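2018年7月25日,星期三,晚上补一点二月那版以来攒下的东西

上次那页写的是怎么给工作台铺线,有人来问“软件那边有没有类似的小窍门”,有啊,多得很,就是一直懒得整理。我在 Stockdale 那间工作间里折腾夹爪叠布已经有一阵子了,程序的名字叫 Olano(别问,随手起的),规划那块单独拆出来叫 Rondano。下面想到哪写到哪,有的只对我这套管用,你们挑着看。

先声明,我的程序写得不算漂亮,变量名里还混着拼音。能用就行!

# 叠布程序的小窍门

## 抓之前先问一句“抓哪儿”

最早我的抓取点是这么算的:把布从背景里分出来,取轮廓,找拐角,去拐角。听着挺合理吧?真跑起来拐角会到处乱跳。布一堆起来,轮廓上全是假拐角,每个褶子都像一个角。

后来改成先分类再找点。程序先判断布是摊着的、堆着的还是提着的,三种情况走三条路。摊着的找长边,堆着的找最高的那道褶,提着的就顺着已经夹住的地方往外找。代码多了一些,可是每条路都很短,哪条坏了修哪条,改摊着的那条不会把提着的弄坏。

堆着的那条路我现在的写法:

1. 深度图先做一次中值滤波,窗口别开太大,褶子会被抹平。
2. 取高度最高的一小片,不要只取最高的那个点。
3. 在这一片里算主方向,夹爪的开合方向跟它垂直。
4. 往下探一点再合。

第二条我吃过大亏。只取最高点的话,一根翘起来的线头就能把夹爪骗走,夹爪很认真地跑过去,很认真地夹了一把空气。取一小片再求重心,线头占的面积小,自然就被压下去了。

布有绒边、有脱线的,这个毛病特别明显。干脆在分割之后做一次开运算,把细细的凸出都削掉,再去找边。削完的轮廓只拿来算抓取点,原来的轮廓留着画图看,两份别混在一个变量里,我混过,查了一下午。

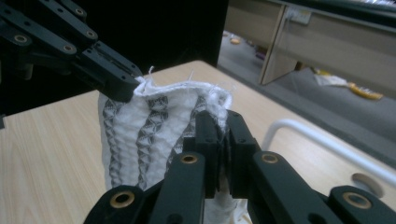 *一处捏着上沿,一处夹住右侧的一道褶。*

## 两处一起夹的时候,谁说了算

一处夹住了,另一处再去夹,布就从“一块布”变成了“一根绳子”,只要有一边动,另一边就跟着受力。程序里如果两边各管各的,早晚会拔河。

我的办法笨得很:任何时刻只有一边是“主”,另一边是“从”。主的那边走轨迹,从的那边只做一件事,保持跟主的相对位置。要换主从,两边都先停下来,等速度读数都归零了再换。换的时候在日志里写一行,谁变成主了,为什么换。

有人会说这样慢。是慢,可我叠的是布,又没人在旁边掐表。想快的话以后再说,先让它别把布扯变形。

还有几条跟这个沾边的:

- 从的那边一定要有最大跟随距离。主的那边要是突然跳了一大步(定位抽风的时候会),从的那边不该傻乎乎跟过去,应该停下来报错。
- 两处夹持点之间的直线距离,不许超过布展平时的那段长度。布展平的长度在开始的时候量一次,存下来。
- 松手的顺序写死。先松哪边、后松哪边,放在配置里,别让规划器自己挑。我让它挑过,它每次挑的都不一样,结果布每次落下来的样子也不一样,根本没法比较。
- 提起来的时候走弧线,别走直上直下。布角拖着桌面走一小段,褶子会自己散开一些。

主从切换那段,我一开始是用一堆布尔变量写的,什么 is_left_master、is_switching、is_waiting……写到后面自己都看不懂了。后来换成一个老老实实的状态机,每个状态一个函数,进来做什么、出去做什么都写在一起。画在纸上贴墙上,对着纸改代码,真的省心。

## 配置文件里该放什么

我的规矩:凡是改过两次的数,就搬进配置文件。

夹爪开口、下探深度、合拢速度、分割阈值、超时,这些都在里面。每一项后面跟一句人话注释,写“调大会怎样”。比如:

```
# 下探深度,单位毫米。调大容易夹到两层,调小容易夹空
probe_depth: 4

# 合拢后等多久再判断有没有夹住,单位毫秒
settle_ms: 300
```

“调大会怎样”这五个字比“探测深度参数”有用太多了。过两个月回来看,谁还记得当时为什么是这个数。

配置文件要跟着每次运行的日志一起存一份。整份拷过去,别只存改动的部分。硬盘又不贵!我有一批二月的记录就是没存配置,现在翻出来,数据好好的,可是完全不知道当时下探深度设的多少,等于白跑。

另外,单位写进注释还不够保险,最好直接写进名字里,像 settle_ms 那样。probe_depth 我就忘了加,懒得改了,你们别学我。

## 空桌子也要拍

背景这个事,我走了很长一段弯路。白布放在浅色木头桌面上,颜色差得实在不多,灯一照,桌面反光的地方比布还亮。用亮度一刀切,切出来的“布”里有一大条是反光。

最后管用的是三样东西加在一起:

先存一份空桌子的底图,每次开工前重新拍。灯换了位置、窗帘拉开一点,昨天那份就不能用了。程序启动的时候我让它先弹一句“桌上清空了吗”,按了回车才拍。听着啰嗦,可是有一次我忘了拿走抹布,后来一整天程序都认为那块抹布是桌子的一部分。

然后是看纹理。布面鼓鼓囊囊的,局部小阴影多,木纹是一条一条顺着走的,方向很一致。算一个局部方向的杂乱程度,木头这边低,布这边高,分得还挺开。窗口的大小要试,太小了噪声多,太大了布的边缘就糊成一圈。

最后拿深度图把关。薄薄一层布跟桌面的高度差很小,单靠它不行,但是用来否决反光特别好使,反光那条的高度就是桌面的高度,一票否决。

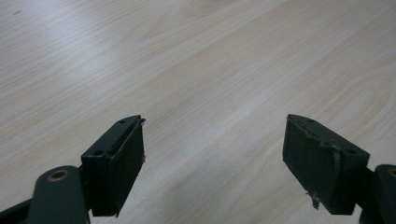
张开之后别急着走,先查一遍零位。我的做法是每次开工,夹爪张到最大,读一次开口值,跟标定文件里的比一比。差得多就不让启动,差得少就把差值当偏移记下来,往后所有的开口指令都带着这个偏移。

为什么老要查?指垫会磨。垫子薄了一点,合拢到同一个读数,实际的缝就大了一点。夹厚布没感觉,夹薄布就开始打滑。我有很长一段时间在那儿调合拢速度,调来调去,滑还是滑,后来才想到去看垫子。

所以现在 Olano 里多了一个小工具,叫 padcheck,就干三件事:空合一次,记下合到底的读数;跟上次的比;画一条线出来。线慢慢往一个方向爬,就该换垫子了。写这个工具花的时间还没有我之前调速度花的零头多。

指垫在画面里的样子也会变,这个跟感知有关系。我用模板去认指尖的位置,新垫子的模板认旧垫子,分数会往下掉。起毛了、刮花了,边缘就不干净。两个对策,一个是换垫子的时候顺手重拍模板,另一个是别用垫子做模板,改用指块上的螺丝孔。孔不会起毛。我现在用孔,稳当多了,除了有一次螺丝孔里塞了点线头……吹掉就好。

顺便讲一句遮罩。夹爪自己在画面里占了不小的一块,分割之前先把这块抠掉,不然深色的夹爪旁边会带一圈过渡色,程序老以为那是布的阴影。开口不同,遮罩也不同,我是按开口值存了一串遮罩,用的时候取最接近的那张,再往外扩一圈。扩多少呢,宁可多扩一点,少看一点布没关系,把夹爪当成布就麻烦了。

## 怎么知道夹住了没有

这个问题我回答过好多次,统一写在这里。

看开口。合拢之后,读数停在“完全合上”的位置,那就是夹空了。停得比那个大,说明中间有东西。

看电流。有东西的时候电流会早一点爬上去。但是电流抖得厉害,单看一个瞬间没有意义,要看一小段时间的平均。

看画面。提起来一点点,看看布有没有跟着动。这一步最可靠,也最慢。

三个都看,两个说“有”就当有。投票嘛。薄布的时候开口那一票不太准,所以我给薄布单独设了一组,画面那一票算双份。

提一点点再看,这个“一点点”也有讲究。提得太少,布本身有弹性,看着没动;提得太多,万一只夹住一根线,啪就甩出去了。慢慢往上试,找到能看出来的最小高度,然后写进配置。

夹空了怎么办?我以前是原地再夹一次,再夹一次,再夹一次。程序倒是很有毅力。现在的规矩是,同一个点最多试两回,第二回还不行就退开,重新看一遍桌面,重新选点。重新选的时候,把刚才失败的那一小圈打上折扣,免得它又选回来。折扣要会过期,布动过之后旧的失败就不作数了。

## 规划器别太聪明

Rondano 最早的版本什么都想优化,路程最短、转角最小、时间最少,全都加在一个代价里,权重调得我头大。跑出来的路线确实短,贴着布面嗖地过去,把刚铺平的布又带起来一个角。

现在简单得多。先抬高,再平移,再下降。三段,像搬东西一样。抬高的高度取布的最高点再加一截余量。平移走直线。下降的最后一小段放慢。这么走,我在旁边看着也放心,它下一步要干嘛一眼就知道。

有几个小地方值得抄一下:

**下降段和平移段之间停一下。** 时间很短,人眼几乎看不出来,可是这一停,画面就不糊了,正好趁机再看一眼抓取点有没有偏。偏了就补一小步。

**补的那一步要有上限。** 超过上限就别补了,退回去重来。补一大步的多半是认错了东西。

**每段轨迹起个名字。** lift、travel、descend,日志里就写这个。出了问题,一看是 descend 的时候停的,马上知道去查什么。我见过只写坐标的日志,一页全是小数点,看得人想睡觉。

**规划失败也要存。** 存当时的深度图,存起点终点。失败的那些后来全成了我的测试用例,现在一共 11 个,每次改完 Rondano 先跑一遍它们,都过了才敢上真家伙。用例不多,可每个都是真出过事的。

## 有花纹的布其实好办

一开始我挺怕花纹的,觉得会干扰分割。用了一阵发现反过来,条纹简直是送上门的尺子!

条纹的方向就是布的方向。摊着的时候,只要能看见一段条纹,就能知道布歪了多少,连边都不用找全。条纹断了,说明那儿有褶。条纹突然拐弯,说明那儿翻起来了。条纹之间的间距变窄,说明布在那个方向上挤着。一块纯白的布可不会告诉你这么多。

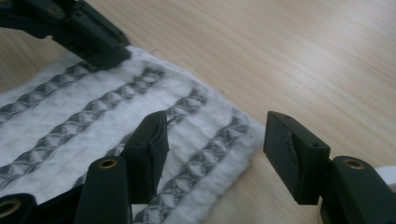
提取条纹我用的是很老的办法,灰度图上做一组不同方向的滤波,哪个方向响应最大就当那个方向。菱形的、锯齿形的花纹,近看全是小斜线,直接算梯度会得到两个方向在那儿打架。先把图缩小,小到花纹糊成一条灰带子,再算,就干净了。缩多少跟相机离布的距离有关,抬高的时候少缩一点,降低的时候多缩一点,我写了个小表,按高度查。

缩小了还有一个好处,木纹也一起糊掉了,不会来捣乱。

然后是找边。毛茸茸的边缘,别指望程序给你一条利落的线。我会沿着边取好多个小截面,每个截面上找从布到桌子的过渡,过渡有宽有窄,取中间位置,再用一条直线去拟合,离得太远的点扔掉。出来的线不见得压在最外面那圈绒上,但是方向很稳。夹的时候往布里面让一点,让开那圈毛边,夹得才结实。让多少看布,绒长的多让。

两根手指一边在布上、一边在布外的时候,下探一定要慢。布里面那根先碰到布,外面那根还悬着,读数会有一点不对称,程序如果不知道这回事,可能会当成撞到东西,急停。我给这个姿势单独留了一个名字叫 straddle,在这个姿势里,碰撞的门槛放宽一档,速度也降一档。两个一起改,只放宽门槛不降速度的话太冒险,别这么干。

有东西压着布的另一头时,能拉的余地就小。规划里要把压着的那个点当成钉子,布绕着钉子转,别想着平着拖过去。我把钉子的位置也传给 Rondano,它生成的弧线就以钉子为圆心,半径不超过夹持点到钉子的距离。很土,很好用。

## 时间戳,时间戳,时间戳

如果只能记一条,记这条吧。

画面一个时钟,电机一个时钟,程序自己又是一个时钟。平时看着都差不多,回放的时候就发现手指已经合上了,画面里还张着。拿这样的数据去调阈值,怎么调都别扭。

我的土办法:每次开录,先让夹爪快速开合两下。画面里看得见,开口读数里也看得见,两边把这两下对齐,偏差就出来了。跟拍电影打板一个意思。收工的时候再来两下,看看偏差有没有跑。跑了,就按直线分摊到中间。

收工这两下我老忘,后来写进了退出流程,程序不做完不肯关。强行关掉的那些记录,会自动被标成“未对齐”,别拿来调参。

还有,时间戳在收到数据的那一刻就打上,不要等处理完了再打。处理一张图要多久,每次都不一样,等处理完再打等于把处理时间的抖动也搅了进去。

## 记录怎么收拾

到昨天为止我硬盘里有 1,485 段记录,名字要是乱起,真的会疯。

现在的文件夹是日期打头,后面跟布的代号,再跟当天的序号。别的什么都不往名字里塞。以前我喜欢写“试试新阈值”“这次应该行了”“真的行了”,翻回去看脸红。想写感想,放一个 note.txt 在里面。

每段记录配一张缩略图,取中间那一刻。翻的时候扫一眼就知道大概是什么情况,不用一段段打开。缩略图旁边再放一行字,成功还是失败,失败在哪个状态。这一行是程序自己写的,我只在它写错的时候手动改,改了就在后面加个星号,表示人看过。

删记录这件事,我的态度是先挪走,过一阵再删。专门有个文件夹叫 Brillholm(也别问),挪进去的东西至少躺一个月。救过我不止一次。

## 杂七杂八

- 调试窗口里,抓取点画大一点,颜色选桌上没有的。我用亮紫色。画小小一个红点,离屏幕远一点就看不见了。
- 急停之后重启,程序第一件事是问夹爪里有没有东西,不要自作主张张开。
- 一次只改一个数。我知道你们忍不住,我也忍不住。
- 分割阈值白天晚上各存一套,程序看底图的平均亮度自己选。黄昏最讨厌,两套都不太对,我一般那会儿去吃饭。
- 回放工具先写,控制器后写。我是反着来的,后悔到现在。
- 线头会粘在指垫上,粘着粘着就进了画面。每换一块布,看一眼指尖。软件修不了这个,拿镊子。
- 报错信息写清楚该干什么。“E07”没人看得懂,“开口读数没变化,检查插头”就很好。
- 改了 Olano 的接口,记得把 Rondano 那边的版本号一起往上提。两边版本对不上就拒绝启动,我专门加了这个检查,加完第二天就拦住了我自己。

袖子、袜筒那类圆筒状的东西怎么撑开,我还没弄明白,开口的地方一缩就成一团,程序经常把两层当一层夹。目前的想法是先夹一层往外拉,看另一边跟不跟着走,跟着走说明夹多了,松开重来。代码写了一半,在分支 sleeve 里,注释基本没有,等我补完再往这页上加。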